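Small Objects on a Work Table: How Background, Color and Height Change What People Notice
Project report, Ileana Gavrilă and Maricica Lungu
Course: Design of Everyday Workspaces, Parnska 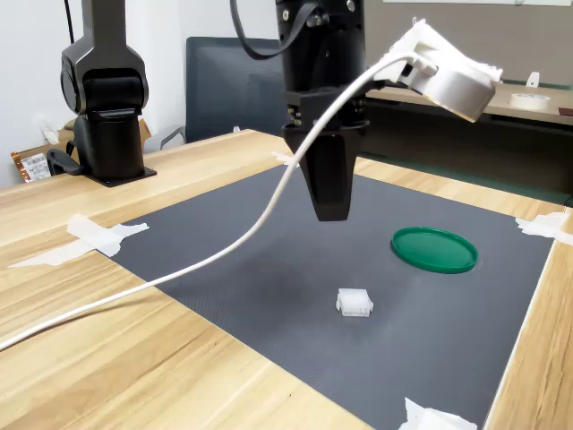

Our project started from a common problem in the student workshop. Small parts get lost on the table, even when they are in front of the person who looks for them. We wanted to know if the surface under the parts makes this better or worse, and which kinds of parts are most difficult to find again. A dark gray mat with a fine texture, held to a light wooden table with white tape, gives two very different backgrounds in one place. A green plastic lid with a raised rim is easy to notice on such a mat. The small white connector block is more interesting for us, as it is a little translucent and its sides have ridges and slots, so it does not look the same from every direction.

1. Background of the project

In June we asked the students in our year to write down each time they could not find a part on their own table. We received 73 notes. Many of them were very short ("screw again"), but they were useful. The parts named most often were screws, washers, clear caps and small connectors. Larger things such as lids and boxes were named only a few times, mostly when another object was lying on top of them.

We also read the workshop rules of Parnska. They tell students to clean the table after work, but they say nothing about the surface of the table during work. Some tables have a mat and some do not. The students choose by habit, and several of them told us that they take the mat away because it moves when they work. This is why the tape became a part of our project, although in the beginning we did not plan to write about it.

2. Method

We compared three surfaces: the bare wooden tabletop, a dark mat, and white paper. For each trial we put a small number of parts on the surface and asked a person to find one named part while standing at the table. We used a stopwatch and wrote the time by hand in a notebook. In total we made 200 trials with students from two courses.

The parts came from the box of mixed spare pieces that every group receives, and from the Cluvholm sorting set, which has lids and caps in strong colors. We did not choose the parts for beauty. We wanted them to be different in color, in height and in how much light goes through them.

The light was a difficulty. In the morning the sun comes directly on the tables near the window, and shadows are strong. In the afternoon they are soft. After the first day we repeated the morning trials with the blinds closed, so the results in this report are all from soft light.

3. What we found

White parts were found fastest on the dark mat. On the white paper they were the slowest, as we expected. On bare wood the result was mixed — the grain of the wood confused people when the part was thin, but not when it was tall.

Green and red parts were found quickly on all three surfaces. Here the surface made almost no difference, and the shape was also not important. One participant said she did not search for the lid at all, she "just saw green."

Translucent parts gave us the most trouble. With soft light they have only a weak shadow, and on wood the color of the table comes through them. On the mat they look whiter and were easier to find. Ridges on the sides helped too. Smooth clear caps were missed more often than ridged pieces of similar size.

4. The mat and the tape

A mat which slides is a problem, since the parts move together with it. We tried tape only on the corners and also tape on the corners plus one piece in the middle of a long edge. The second way was better for us. With corners only, the edge lifted when somebody pulled a sleeve over it, and small parts went under the mat.

White tape has one disadvantage. On a dark mat a short piece of tape can look like a part, and two participants reached for it during the trials. We would use gray or black tape next time. We also learned to press the tape flat, as crumpled pieces catch on clothes and cables.

5. Limits

Our participants were all students and most of them already know the parts by name. A person who has never seen a connector may search in another way. We also did not test a person who is tired or in a hurry, and this is when most parts are lost, according to the notes from June.

6. Suggestions for the workshop

Keep a dark mat on every table and fix it on all sides. Put clear and white parts on the mat, and leave the wood for tools. Use tape that has the same color as the mat. For very small pieces a shallow tray is still the best solution, and Maricica has made a drawing of one which fits beside the mat. The drawing is kept with our notebook in the course cabinet.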